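The Lamp from Shirazi's

I want to start with the light in Galcombe, because it's the best thing in the whole town and it's also the reason I needed a lamp.

In June it comes in off the water so bright you can read a newspaper in the back of a closet. I'm serious, I tried it the week I moved in! I rented the room over the bakery on the strength of one afternoon of that light, and I told my sister on the phone that I would never pay for electricity again. She lives in Zerneren, 800 miles north, where they know about winter. She laughed so hard she had to put the phone down and go get a glass of water.

By November I was eating breakfast in the dark.

My aunt was turning 80 that winter, and my sister and I had promised her a book. It would be a real one, sewn, with all her recipes in it and all the stories that came with the recipes – the boat, the goat that got into the church, the summer on Sunia when she was engaged twice in one month. My sister would do the writing and I would do the pages: the lettering, the drawings, the gluing, the thread. We divided it up in five minutes and were so pleased with ourselves. Then the days shrank and I found out I couldn't tell brown ink from black after four o'clock.

The room had a ceiling bulb, if you want to call it that. It hung right behind my head, so whatever I leaned over, I was leaning over my own shadow. I drew a whole goat that way once and in the morning it had five legs.

So I went to Shirazi's.

If you've never been to a store like that, I'm sorry for you. It's one narrow room at the bottom of the hill with extension cords hanging from the ceiling like vines. There are doorbells you can press, a whole row of them, and the owner doesn't mind if you press every one. She came out from behind the fuses and asked what I was going to do with a lamp. I'd expected her to ask what kind I wanted. I told her about the book, and then the goat, and then the two engagements, and she pulled up a stool and made me start over from the boat.

"White," she said when I was finished. "For ink you want everything white. White lamp, white table. And outlets where your hands are, so you're not crawling around on the floor."

I said my table was wood. She said, "Then put something over it," as if I'd told her my table was on fire and she was handing me a bucket.

I paid her 20 down and promised the rest at the end of the month. I carried everything up the hill inside my coat, in the rain, singing.

It's amazing what a clean surface does to a person! I spent the whole evening on that table. I took off the teapot and the mail and the jar of buttons. I laid the board down and slid it back and forth until I could see a little strip of tan wood along the far side, and then I moved it again because I liked it better. I tried plain paper on top and took it off and tried it again. I plugged things in that had no need to be plugged in. It got to be midnight and I hadn't drawn a line, and I was as happy as I've ever been.

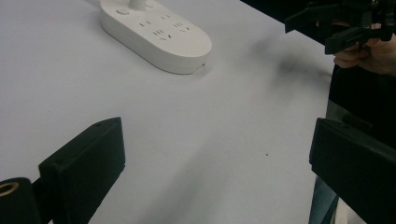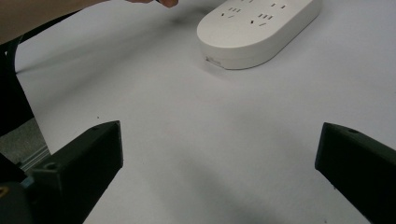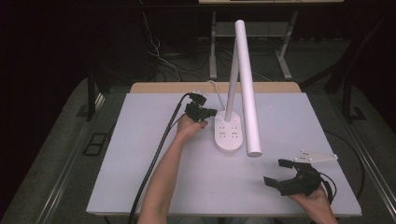

The first page I did under the new lamp was the fish soup. My sister had sent the words in one of her fat envelopes, with notes all up the margins – "she says a pinch but I watched her and it's a fistful" – and I lettered it straight through without getting up. The brown was brown! The black was black! I drew the pot and then I drew the steam, which is hard, you have to do it mostly by leaving it alone, and when I sat back the baker was already banging trays downstairs and the window had gone gray.

After that I couldn't be stopped. I did the plum cake and the flat bread. I did Sunia from a postcard, the harbor with the yellow ferry, and I put my aunt on the dock in a hat with one fiancé on the ferry and the other one hurrying down the hill. I did the goat over again with the correct number of legs. Every few nights I called Zerneren and held the phone near the page so my sister could hear the pen scratching, and she'd say, "That sounds like the plum cake," and she was right more often than you'd believe.

In January the wind took the lines down. I was halfway through the boat story, the page where the oar goes overboard, and the lamp went out along with the rest of Galcombe, all the way down to the pier. I sat there with the pen in the air. You wouldn't think you could miss a lamp you'd only had for two months, but I put my hand on it in the dark and said "well, good night, then," out loud, like a fool.

Then there was a knock, and it was the owner of Shirazi's with a flashlight in each hand and one tucked under her chin.

"Where did you stop?" she said.

"The oar."

She came in and held all the flashlights over my table for as long as it took me to finish the wave. Her arms must have ached. She kept asking me what happened next and I kept telling her not to jiggle. When the wave was done I made her toast on the gas ring, and she looked through the finished pages very slowly with butter on her thumb, holding the thumb out to the side the whole time, and she read the fish soup twice.

"A fistful?" she said.

"A fistful."

"I've been doing a pinch," she said. "My whole life." And she went home down the hill, and I could see her light swinging all the way to the corner.

The book came out to 41 pages. I sewed it in red thread and got glue on the cat, on the chair, and on the one good sweater I own. My sister took the long train down and we carried it to our aunt's house wrapped in a dish towel, because neither of us had remembered to buy paper. She opened it at the kitchen table with her coat still on. She didn't say one word about the lettering. She went right to Sunia and put her finger on the fiancé who was running.

"He was taller," she said. Then she turned to the next page, and the next, and we let the soup boil over because neither of us wanted to get up and miss it.

I paid off the lamp in February. I had the money in an envelope and I'd rehearsed a little speech, but she waved it away (the speech, she kept the envelope) and asked if I'd brought the plum cake recipe. I had. I'd copied it out for her the night before, nice and large, with plums down both sides. It's taped up by the doorbells now and it's gotten a bit splattered, so I guess she takes it home on weekends.

It's nearly June again. The light is coming back, and I can sit at the table till past eight without touching a switch. I turn the lamp on anyway. My sister has started sending envelopes about our uncle, who never cooked a thing in his life but once rode a bicycle into a wedding, and there's a fresh sheet of paper down, and I've already got the front wheel.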